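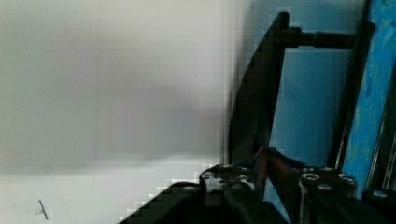
3.2 Materials and Arrangement of the Table

The item set used in the Bukton study was put together by Levente Kovács and Zsófia Kocsis from ordinary kitchenware and toy food. Items were admitted to the set if an adult could name them without help and if they could be lifted with one hand. Both requirements come from the pilot work, in which several objects (a garlic press, a pastry cutter, and a folding steamer) were given different names by different raters and had to be withdrawn.

The items fall into two classes. Holders are objects that can contain or carry something else: dishes, bowls, and the colander. Contents are objects that can be placed in or on a holder: the ketchup bottle and the toy foods. The classes were kept apart in the coding scheme even where an item could have served in both. An upturned bowl, for example, was still coded as a holder, and its orientation was entered in a separate column.

A written layout plan was prepared for each table before any item was set down. The plan gives the position of each holder first and the position of each content item second, and names the holder to which the content item is assigned, if any. Items that were assigned to no holder are called free items in the remainder of this paper. 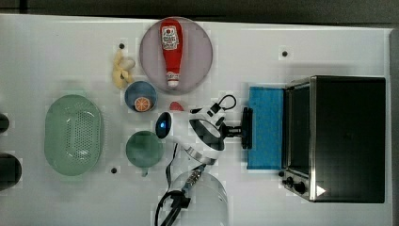
Free items are of particular interest to the present analysis. In the pilot ratings, a table on which every food had been put into a bowl or onto a dish was generally described as finished, and raters had little to say about it. When one or more foods were left lying on the table itself, raters described the same table as being in the middle of something, such as a meal being prepared or dishes being put away. The plans for the main study therefore specify at least one free item in every layout.

Spacing was a second concern. A food placed close to the rim of a bowl may be read as belonging to that bowl even though it lies outside it. Anikó Győri reviewed the plans for cases of this kind and marked them as near placements. They were retained in the set but are reported separately in Section 4. 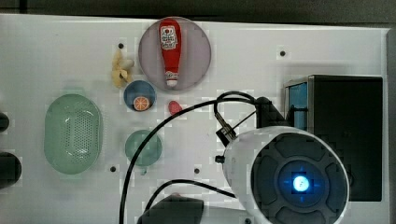
Figure 2. Layout with assigned and free items. The ketchup bottle lies on the plate and the orange slice is in the small blue bowl; the banana lies directly on the table.

The layout in Figure 2 also shows how holders of unlike size were combined. The large oval colander and the small green bowl stand side by side, and neither was matched to the other in shape. Matched sets of tableware were avoided throughout, following the observation of Pichler and Major in the Minja kitchen survey that households seldom keep such sets complete.

The ketchup bottle was laid on its side in layouts of this type. Johanna Pichler had proposed that a bottle in this position would be judged out of place more often than an upright one, and the contrast was included at her request. It was expected to interact with the choice of holder, a dish being a less usual place for a bottle than a shelf or a tray.
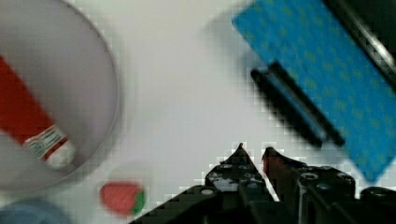

Each layout was rated on 2 scales, tidiness and completeness. A total of 400 ratings were collected, of which 300 came from the general panel and the remainder from staff of the Jolevico household service, who handle kitchenware daily. Raters worked alone and were allowed roughly 10 minutes for a block of layouts. They were not told which items had been assigned to a holder in the plan.

After rating, participants were invited to name the single item they would move first and to say where they would put it. Answers were written down in full and later coded by Boglárka Major using the Nullik placement categories. Replies that named two items were coded for the first item only. Replies such as "I would leave it" were entered as no move and were kept in the completeness analysis, but were excluded from the comparison of destinations given in Section 4.3.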